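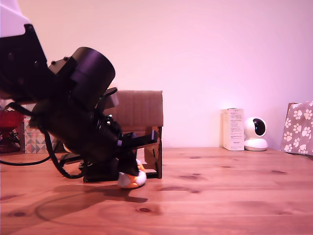
Corrugated box

A corrugated box is a shipping container made from layers of paper, with at least one wavy sheet glued between flat ones. The flat sheets are called liners and the wavy sheet is called the medium. In everyday speech the boxes are often called cardboard boxes, although the paper trade uses that word for several other materials.

Construction

Single-wall board has two liners and one medium. Double-wall board adds a second medium and a third liner, and is used for heavier goods. The waves, known as flutes, come in several sizes. Large flutes cushion well, while small flutes give a smoother surface for printing.

The most common design is the regular slotted container. All of its flaps are the same length, and the two outer flaps meet in the middle when the box is closed. The side seam is glued, stapled or taped.

Strength

A box is strongest when its flutes run up and down. Damp air weakens the paper, and a box kept in a humid warehouse can carry much less weight than a dry one. Stacking matters too – most of the load is carried by the corners, so boxes set out of line with those below them are more likely to sag.

Reuse and recycling

Used boxes are flattened, baled and sent to a mill, where they are mixed with water to make pulp. Tape and staples are screened out. Paper fibers get shorter each time they are recycled, and mills usually add some new fiber to keep the board strong.

See also

Paperboard
Packing tape
Pallet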